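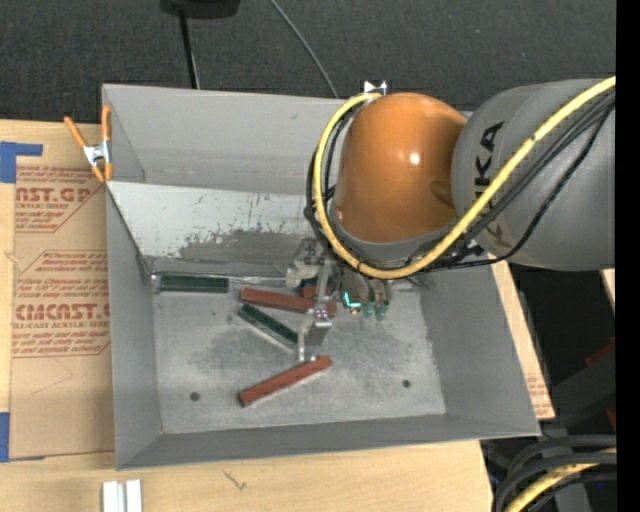
Week 3 handout, Storage and Containers
Gianni Zanetti, 30/09/2024

# Open metal bins: shape, wear and care

Last week we stayed with closed boxes, and a few of you asked why the shop floor is so full of bins with no lid at all. Good question, and my favorite topic in the whole course! An open bin has to hold its contents and show them to you, and it has to let them out again without a fight. Getting all of that from a few bent sheets is lovely work when it's done well.

Bring this handout to the workshop session. The blank at the end is for your notes on the bin you pick.

## Walls that lean

Most open bins have walls that slope outward toward the top. Pick up any of the Softić trays on the rear shelf and look at it from the end. The floor is smaller than the mouth, so your hand has room to come in at an angle and your knuckles stay off the metal. It also lets empty bins nest. We have a stack of 9 Softić trays that takes up less shelf height than two of the straight-sided ones.

The price you pay is floor space. When loose parts run low they end up down in the smallest part of the bin, up against a slope, and flat parts can lean there and hide each other. Try it with the red blocks and then with the washers – the washers are much more annoying.

**Terms to know**

- *Mouth*: the opening at the top, measured inside the rim.
- *Flare*: how far a wall leans out from vertical.
- *Lip*: the folded top edge of a wall.
- *Pitch panel*: an inner slope that sends parts back toward the floor. Some bins have one along the rear, some on two sides. (Suppliers have their own names for it. Softić says "slide.")

## High back, low front

Look for a bin where the front wall is narrower than the back. You see this a lot on benches where one person picks from the same side all day. The low front makes it easy to see in and reach in, and the back wall stops anything tossed or tipped from going over. If the bench gets used from both sides, the tall wall is suddenly in somebody's way, so walk around the table before you choose.

Last April's group measured the front walls on our Zolto bins and argued happily for most of an hour over whether they were too tall. I still think they are.

## Holes in the floor

Small round holes in a bin floor can be there for several different jobs:

- bolting the bin down to a bench or stand
- letting water or oil run out
- hanging the sheet while it is being coated

You can't always tell which from the hole alone. Check the underside for a bolt head, a stain or a clean ring where a washer used to sit. Whatever the hole was made for, a part smaller than the hole will find it. Measure your smallest part before you fill the bin, please. We had 40 spacers go through a stand in the Skorkero room and I am still finding them.

## Reading the wear

This is the part I get excited about. A used metal bin keeps a kind of diary, and with practice you can make decent guesses from it.

| What you find | What it might mean |
|---|---|
| Overall fine scratches, all directions | Loose parts tipped in and stirred around |
| A dark patch in one area | Repeated rubbing, or grime and oil carried in on the parts |
| Horizontal scuffs low on a wall | Something sliding along it, over and over |
| Bright metal on the lip | Hands, tools or other bins nesting there |
| Dents in one corner | Dropped, usually when full |

Write "might" in your notes and mean it. Two different histories can leave the same mark, and a bin that has been moved from one job to another carries the marks of both. Compare the wear with what the bin is used for today – a mismatch is worth asking someone about.

## Care

Empty it all the way. Brush the corners first and the floor last, then wipe with a barely damp cloth and dry it right after. Run a gloved finger along the lip and every fold to find burrs. File them flat and wipe again.

Scratches alone are no cause to retire a bin. Cracks at a fold are. So is a floor that rocks on a flat tabletop, unless you can bend it true again. For bare steel, use the thin Preltance wax from the cabinet and leave the bin overnight. Zolto bins are coated and don't need it.

## For the workshop session

Work in pairs. Choose one bin from the shelf and leave it on the bench where you both can get at it.

1. Sketch it from the end and from above, and mark the flare on each wall.
2. Measure mouth and floor, length and width.
3. Note the front wall and back wall heights.
4. Find three areas of wear, and give two possible causes for each.
5. Swap sketches with another pair and see if they can find your bin.

Bin chosen: ______________________

Wear notes: ______________________

Reading for next time: the chapter on dividers and inserts, up to the section on foam.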